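Pressing and Folding at Home: Gallery

Hegarty Laundry Notes, June

A small set on pressing T-shirts without getting the ironing board out. The Parnow flat in this gallery has no utility room, so clothes are done in the bedroom and put straight into the drawers.
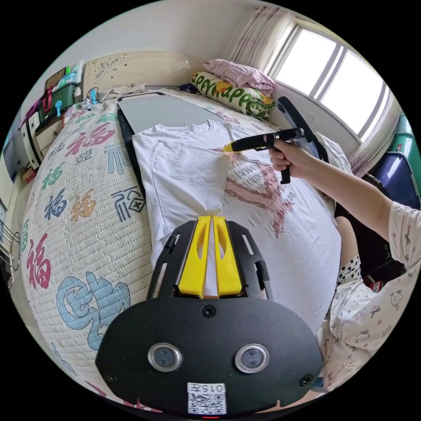 White T-shirt on the grey board, with the steamer at the shoulder.

The shirt is laid flat and partly folded, with the crew neck towards the top of the bed. The steamer is black with a yellow nozzle, and its cord runs up towards the window.

The bedspread is quilted white bedding, printed with large 福 characters in several colours. The character means good fortune and is a common choice for household textiles. The green-and-yellow pillow at the headboard says "Happy".

Notes on the method

Fill the tank before you start. Steam the shoulders and neckline first, then the body. Smooth each part with your free hand, keeping it well away from the nozzle. Leave the shirt for 3 minutes before putting it away.

Printed shirts should be turned inside out. For 100 per cent cotton, go over each area twice.

Other galleries in this series: Shirts and Collars (Mivo), Bed Linen (Iveck), Drawers and Shelves (Parnow).

Gallery ref. 2077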